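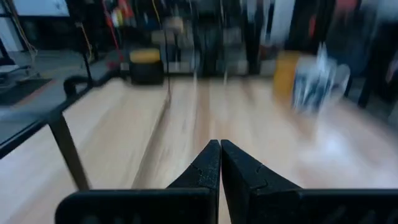
Oiling a Wood Table the Easy Way

I love a plain wood table, and I love it even more right after a fresh coat of oil, when the grain wakes up and the whole kitchen smells faintly of nuts! If yours has gone dull and thirsty, a free afternoon will bring it back. I do mine every February, when I'm stuck indoors anyway.

First, find out what finish you've got. Put a few drops of water somewhere out of the way and go make coffee. If the drops are still sitting up in beads when you come back, there's probably varnish or lacquer on there and oil won't get in (a damp cloth and a little mild soap is all that table wants). If they've soaked in and left a dark spot, you're in business.

Wash the top the night before. Warm water, a squirt of dish soap, a cloth wrung out hard. Go with the grain and don't let puddles sit in the joints between boards. Dry it with an old towel and leave it overnight with nothing on it.

Sticky spots: a plastic scraper or an expired library card, held nearly flat.

White rings from hot mugs: try a dab of plain mayonnaise under a paper towel for an hour. I laughed at this one for years and now I swear by it. It doesn't do a thing for black rings, though. Those are deeper and need sanding.

Crumbs packed in the seams: a wooden toothpick, then the vacuum with the brush on. Oddly satisfying.

Now sand. I use 120 grit only where it's rough, then 180 over everything, always along the grain, and I stop there. Going much finer closes up the surface and the oil just skates around on top. Wipe off every bit of dust with a barely damp cloth and give it around 12 minutes to dry.

Pour a puddle of oil the size of a pancake in the middle and spread it out with a lint-free rag. I've used the Heltton tung oil blend for the last two tables and like how pale it stays. Plain food-grade mineral oil is fine too, but it never really hardens, so you'll be back at it every couple of months. Keep going until the surface looks evenly wet, wait 15 minutes, feed any dry patches, then wipe off ALL the extra. Whatever you leave behind turns to gum and you'll be peeling newspaper off it until spring.

Do 2 coats, a full day apart. Don't forget the underside and the end grain! The ends drink like crazy, so go back to them a third time if they still look chalky.

Please take the rags seriously. Oily rags can heat up and catch fire all by themselves in a heap. Spread them flat outside on concrete, away from anything that burns, until they're stiff and dry, then check with your local trash service for how to get rid of them.

Wait a week before you put a tablecloth on it.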